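From the potting shed

Well, the clocks have gone forward, the slugs are back and I have once again bought more seed potatoes than any sane person has room for. Last year I swore I'd stick to two rows. There are currently 49 of them chitting in egg boxes along the spare room windowsill, so if you're coming to stay before they go in, please don't open the curtains in a hurry.

The big job this month has been the brambles. If you've seen my plot you'll know the back corner, behind the water butt, where the previous tenant let things go a bit (he was growing very nice dahlias at the other end, so I forgive him). I'd been putting it off for three years, mostly by standing a compost bin in front of it and looking the other way. But Ross Baird has taken on the plot next door and the brambles had started going over the fence to say hello, so it seemed only neighbourly to get on with it.

A few people asked me at the seed swap how I went about it, so here goes. I cut everything down to knee height first, with the long loppers, and dragged the tops out of the way before doing anything else. Don't try to dig with the stems still waving about over your head! Once you can see the ground, find the crown, that woody lump where all the stems come from, and get a proper spade or a mattock underneath it. You don't need to chase every thin root to Australia. It's the crown that grows back, and if you get that out you've won most of the argument. I did four good-sized ones on the first Saturday and then had to go and lie on the bench.

Watch for the tips as well. Anywhere a long stem has bent over and touched the soil it will have rooted itself, and those little ones come up with a hand fork in no time if you catch them before summer. Leave them until August and you'll be starting all over again.

Now, gloves. I've always got by with the floppy cotton sort with the daisies on, and they're lovely for pricking out seedlings, but a bramble goes through them like they're not there. Get the long leather ones that come up to the elbow, and wear a thick old jacket over the top of them, not a jumper.
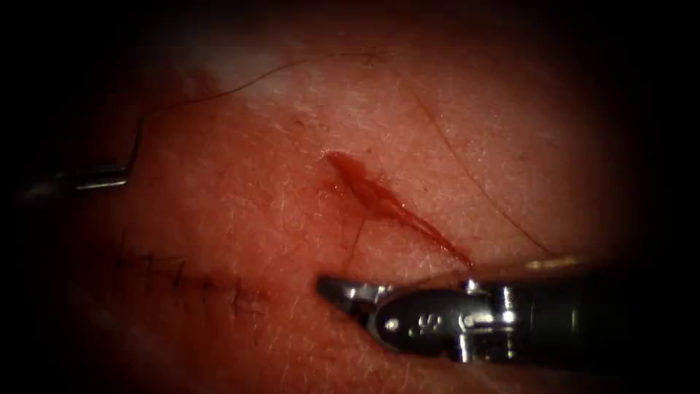

Keep some soap and water and a box of plasters in the shed while you're at it, and check when you last had your tetanus jab. I had to ring the surgery to find out mine, and the receptionist was very patient about it.

As for what goes in the space, I'm torn. Ross says rhubarb, and has offered me a chunk of his. I rather fancy a couple of blackcurrants, or (don't laugh) a thornless blackberry, which my sister thinks is the silliest thing she's ever heard after all that digging. It gets the sun until teatime and the soil is gorgeous, all black and crumbly from years of being left alone.

The bramble tops are still in a heap by my gate, waiting to go to the tip. If anybody has a trailer and a free morning, I can pay in seed potatoes.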